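Groden workshop gets its long table back

11 Jun 2020

Good news from Dolirville! The long table at the Groden workshop is back in use, and I went over to have a look (and, fine, to borrow a screwdriver). If you came to the open evening last October you'll remember it buried under old radios, jars of screws and a stack of Siqueira catalogs that went back years. All of that has moved to the shelves in the hallway, and there's finally room to spread out a project and leave it there over lunch.

The clear-out took 4 evenings and the bill came to $1329, most of it for shelving. The rest of the $3000 from the spring sale is going toward parts, starting with push buttons and switches for the Clirnel control panel project, which I've been looking forward to for ages.
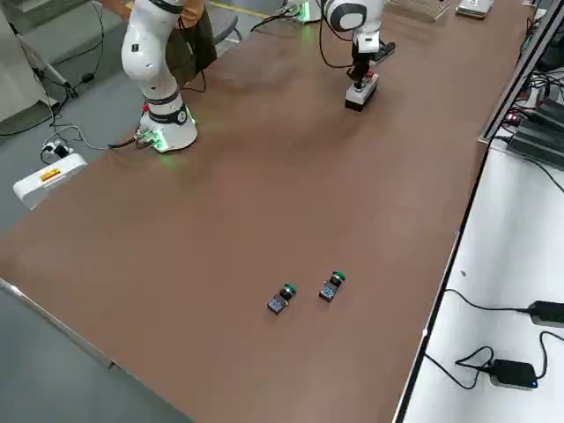 I have a soft spot for push buttons, I admit it. Green caps are my favorite, and I like to have a couple out on the table before I start on a panel, just to get a feel for how far apart they should sit. The brown top is a nice plain background for small parts too, although it does show every smudge, so please wipe it down when you're done!

The workshop opens at 5 for anyone who wants to help sort what's left in the hallway. Bring labels if you have them, we've used up ours. The old radios are free to a good home, but you'll have to carry them down the stairs yourself.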